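12th March, Collthorpe, back office

Carried on with the small-parts work at the desk. Chiamaka Ajayi in after lunch to go over the shift plan. Notes below are mostly hers and mine from that talk, with the open items at the end.

Grippers charged, log sheet started, old log sheet filed with the February ones.
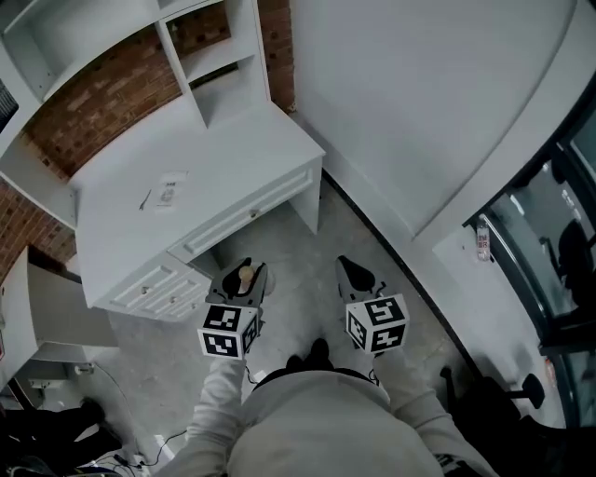
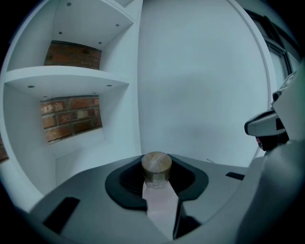 Main thing to get down is what the Trulen cell is doing to the job on the packing side. When it went in last June the plan said 15 people on the line would stay 15, and on paper that held. What changed is what they do all day. Filling trays by hand used to be most of the shift. Now the cell fills the trays and people do the picks it drops, the relabeling and the demonstrating, meaning they do a task over and over with a gripper in each hand so there is something to train on. A small piece like the tan one in the left jaws takes more attention than people expect when they come over from packing, and the first week they all squeeze too hard. Chiamaka wants demonstrating counted as skilled work with its own grade. At the moment it is booked as "other."

She also raised hours. The Vasiliu schedule has demonstrators on for a full half shift with one break. Two people have told her their wrists hurt by the end of it. We agreed to try 33 minutes on and 18 off for the rest of the month and write down how it goes. The odd numbers come from the tray cycle, so the swap lands between batches and does not hold up the line.

Batch target is still 1000 picks before Skumov will retrain. I don't think that number should be posted on the floor. People started racing to it last time and we threw out a lot of the recordings — sloppy grasps, parts let go too early. Chiamaka agrees but says they will ask, so the supervisors need to have it.

Night shift is a separate problem. They get the cell's faults and none of the training time, and they notice. One of them asked if he was only there to clear jams. Fair question and I did not have a good answer.

Open:
Grade for demonstrators, Chiamaka to write it up for the site manager.
Break log, one line per person per session, pencil is fine.
Ask Vasiliu if nights can have two demonstrating slots a week.
Find out who signs off on a dropped part now. Used to be the line lead, cell doesn't have one.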